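Curkville Public Library, evening talks, 27 October 2021
Speaker notes: Why We Sleep Badly in Other People's Spare Rooms
Anderson Vasconcelos

Opening
Wait for the chairs to stop scraping. Ask who has slept in a guest room this year. Ask who slept well. Fewer hands. Leave it a second.
My own record is 13 nights at my sister-in-law's in Guimarães, on a mattress older than her marriage. I came home in June and slept on my own floor, happily.

Slide 1 – The small bedroom
Most spare rooms began as something else: sewing room, nursery, place where the exercise bike went to retire. The bed gets what's left over. Go slowly here, people like to confess.

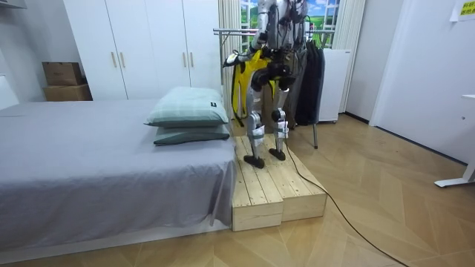
Slide 2 – My survey
I wrote to 800 households in Curkville and got 191 answers, which my daughter says is good for a man with no prizes to offer. Most hosts had never spent a night in their own guest bed. Pause for guilty laughter. If none comes, move on quickly.
Read out the Zandness letter (blue folder). Skip the paragraph about the uncle.

Slide 3 – Pillows
Hosts believe in pillows the way my grandmother believed in soup. One flat, one firm, and let the guest choose. A decent pair costs far less than the 2,000 dollars Zarico wanted for my new mattress – don't get started on Zarico, there isn't time.

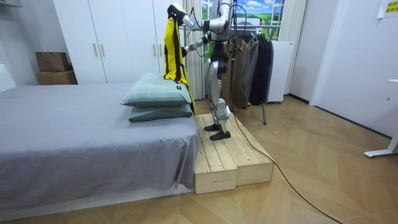
Bedside, with two pillows stacked.

Slide 4 – What to do about it
Sleep in there yourself for one night. Find the light switch in the dark. Listen to the boiler. Put a glass of water within reach and somewhere to set it down.
Questions. Repeat each one for the back row. The hall has to be clear by nine, and the urn goes off before that.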